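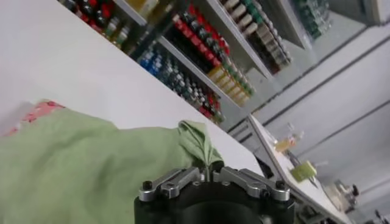

February, a little after nine at night. The heating in the reading room at Melley gave out again, so I came home with the last box half read and a head full of other people's handwriting. I have been on the parish letters long enough now that I dream in them. My eyes were tired and I let them rest for a while on plain things, a light green cloth lying crumpled, a bit of metal with the light along its upper edge. After that I made toast and sat down to write up what I did today before I forget which folder was which.

Folder 14 took the whole morning. It is mostly receipts for seed and lamp oil, with a few letters folded in between them by someone who used the folder as a general drawer. The letters are from a schoolteacher in Vurevari to a cousin across the river. She writes small and straight and presses hard, and the ink has come through on nearly every sheet. I can read one side well and the other side only by holding it up to the window. Today there was no sun to speak of, so the backs will have to wait.

She complains about the road. Everybody in this collection complains about the road. In the spring it was mud and in the summer it was dust, and in one letter she says she walked to Perron in her brother's boots and came back with his socks worn through. I copied that whole passage out even though it has nothing to do with my chapter. I may find a place for it. I said the same thing last month about the letter with the goose, and the goose is still sitting in my notes with no home.

What I am supposed to be looking for is the ferry. There was one below Vurevari until the bridge went up, and the parish paid part of the ferryman's wage. I know this from the account book, where it is entered twice a year in the same brown ink. What I don't have is a date for when it stopped. The book skips two years. It doesn't look torn, it just goes from one page to the next as if those years had not happened. I was hoping the letters would cover the gap, and they may yet — she mentions crossing in one and going the long way in another, but she hardly ever puts the year.

Afternoon was slower. I ordered item 629 and was brought the wrong thing, a bound survey of field names. I kept it on the desk for a while anyway. There is a field on the north side called Nodosness, which I have now seen spelled four ways and can't explain. The survey says it was poor ground with stones in it, let cheap to whoever would clear it. The schoolteacher's family had it at one time. She calls it "the Noddy" and says her father hated the sight of it. I wrote that on a card, and then I wrote a second card because the first had soup on it.

The right item came up 45 minutes before closing. It is a bundle of around 300 loose sheets tied with tape, and the tape had gone stiff. I got through the top of it and no further. Church repairs, a quarrel over a wall, a long list of names for a coal fund. My hands were cold enough by then that my own writing was getting worse than hers.

Things to do. Ask whether the bundle can be held for me. Look up the bridge in the county minutes, which I should have done first. Send back the two books that are overdue. Buy pencils, the soft kind, as I am down to one and it is short.

My back hurts from the chair. Rain has started and the gutter over the kitchen is dripping again, same place as last winter. I put the bucket out. Bed after this — I want to be on the early bus and get the seat by the window upstairs, so that if there is any sun I can read the backs of those pages.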